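We use cookies to keep your basket full and to see which pages people read. By carrying on you agree to this. Accept | Settings

Devholm Cotton Table Cover, large

We have been selling the Devholm for longer than almost anything else in the shop, and I still have the very first one on my own kitchen table, washed more times than I'd care to admit and softer for it every year. It is a plain, closely woven cotton cover with a narrow hem and mitred corners, made for us by the Warnden mill, and it is meant to be used every day (please don't save it for Christmas!).

The cloth is 100 per cent cotton and weighs 200 grams to the square metre, so it hangs nicely over the edge of the table without feeling stiff. Expect it to shrink a touch in the first wash. We cut it a little generously to allow for this, and most people find it settles down to the right size by the second.

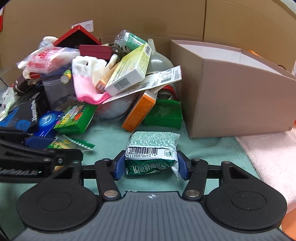 Wash it at 40 with similar colours and pull it into shape while it's still damp. Saodah Ismail, who does our sewing repairs, swears by folding it in thirds and leaving it under something heavy overnight, and I must say I haven't ironed mine in years. Tea and beetroot will come out if you get to them quickly. Candle wax is more of a nuisance, so let it go hard, scrape off what you can, and then use brown paper and a warm iron.

If a hem comes undone within 2 years, send it back to us and we'll stitch it up and post it home again at no charge. Napkins to go with it are sold separately and should be back in stock in December.

Product code 449. Please do ask for a swatch if you're unsure of the colour, as screens vary so much, and Ratih will pop one in the post for you.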